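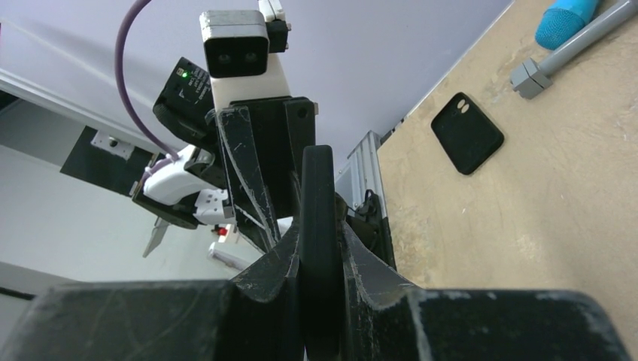 Moving to a smaller apartment: a thread

Azadeh Pakzad
06/08/2023

1/ In June we move from Heltgate to Cemville. The new apartment is 376 square feet. I am writing down how I decide what comes with me, maybe it helps somebody who is also packing.

2/ I started with the small things, and this was a mistake. A phone case, a cable, one glove: each of them asks for a decision, and after one evening I was tired and had filled half a bag. Start with furniture.

3/ Measure the new door before you measure the new room. My bookcase fits the wall very well. It does not fit the stairs.

4/ Books. I kept 70. I gave the rest to the Ansari reading room, they take paperbacks in any language if the cover is still on. Call first, they are closed at lunch.

5/ For papers I use 3 folders: taxes, health, home. Letters from my mother are not papers, they travel in my handbag.

6/ The mover wanted 1,504 dollars for everything. I asked for the price without the sofa and the wardrobe, and it was much lower – so the sofa goes to my neighbor, who always liked it more than I did.

7/ Kitchen question for people in small homes: do you keep the big pot? I cook for guests maybe four times a year, but when I cook, I need it.

8/ Many of you answered "keep the pot". Okay, the pot comes. It will travel full of socks.

9/ Somebody asked about the boxes. They are from Skutar, the medium size. The large ones I could not lift when they had books inside.

10/ Tomorrow the balcony. I have many flower pots and the new place has one window sill – if you live near Heltgate and want geraniums, please write to me.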